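I moved to Koubek for the rent and stayed for the night train. I know how that sounds. It's a slow, rattly thing with scratchy blankets and a bathroom door you have to hip-check, and I've now ridden it more times than I've been to the dentist in my whole adult life.

The line runs from Koubek up to Vallulska, 938 miles if you believe the brass plate in the station hall, and it leaves at 9:40 in the evening, or whenever it feels like it. I first took it because the flight was sold out. My sister-in-law was getting married (again, and good for her) and I had a garment bag, a cold, and an upper bunk over a man who peeled oranges until well past midnight. I got maybe two hours of sleep. And I stood in the corridor at five in the morning with a paper cup of terrible coffee, watching the grain elevators go by pink, and thought, well, I'm doing this again.

So I did! I do it every September now, and most Februaries, and once in July, which was a mistake on account of the air conditioning.

People always want to know if you can sleep. You can, kind of. The first hour is hopeless -- there's the ticket check, then the second ticket check, then somebody's kid who has discovered that the reading light clicks. After the stop at Cluvatus it settles down. They swap engines there and the whole train goes quiet while they do it, and if you aren't asleep by the time the new one bumps into place you're going to be awake for the bump. I wear earplugs and a wool hat. The hat is for the window side, where a little draft comes in no matter what they stuff in the seal. 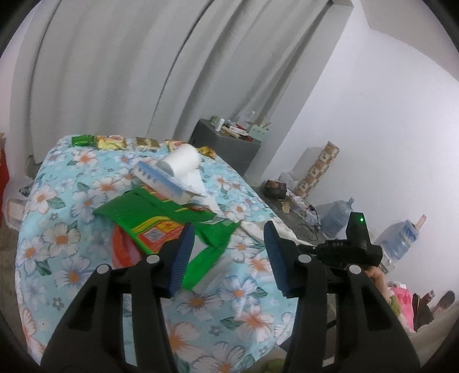

Lower bunk, always, if you can get it. The upper is cheaper and has that nice cubbyhole feeling, but the ladder is cold on bare feet and it ends in a spot where your shin meets the coat hook. I've had the same bruise on three separate trips. The middle bunk I wouldn't wish on anyone. You can't sit up in it, you can't see out of it, and both of the other people talk across you like you're a shelf.

There used to be a dining car. I caught the last two years of it, and I still talk about the dumplings to people who haven't asked. They came in a dented steel dish with too much butter, and the waiter would slide the dish down the table at you when the train leaned into a curve, and I never once saw him miss. Now there's a cart. The cart has crackers, a noodle cup, and a chocolate bar called Fimiveo that I have never seen for sale anywhere off the train. I think it might be hazelnut. I buy one every trip and eat it before we've cleared the suburbs.

What I like best, and I've had trouble explaining this to my friends who fly, is how long it takes. A plane drops you into a place while your head's still back at the kitchen sink. On the train I get the whole boring in-between. The towns get smaller, the barns change from gray to red somewhere in the dark, and by breakfast the station signs have that extra accent mark on them and I've had time to get used to being elsewhere. I read most of a book. I write postcards I could have written at home. Somewhere past the river I usually quit reading and just look out, even though all there is to see at that hour is my own face and a crossing light now and then.

They keep threatening to cancel it. There was a notice up last winter, then a petition with 3266 names on it (mine's in there, in purple, the only pen I had), and then the notice came down and a new timetable went up with the train still in it, eleven minutes slower. I'll take the eleven minutes.

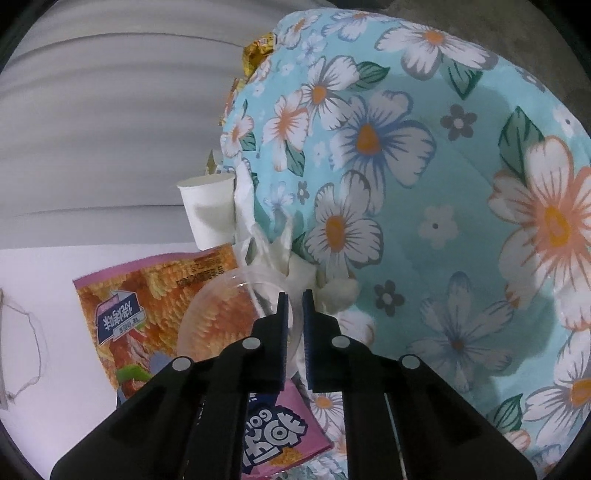 ## IF YOU GO

**Booking.** Do it at the station window in Koubek. The website will sell you a seat when you asked for a bunk, and the conductor won't care. A lower bunk was 103 the last time I paid for one, linens included.

**Which side.** Left going north, for the river. Right coming home.

**Food.** Eat first. There's a bakery across from the station that stays open until the train goes, and the cheese rolls travel fine.

**What to bring.** Slippers you can pull on in the dark, a hat, water, more tissues than seems sensible. Small bills for the cart.

**Arrival.** Vallulska at 11:15 in the morning, in theory. The tram stop is out the back door of the station, past the lockers -- don't follow the crowd out the front, they're all going to the parking lot.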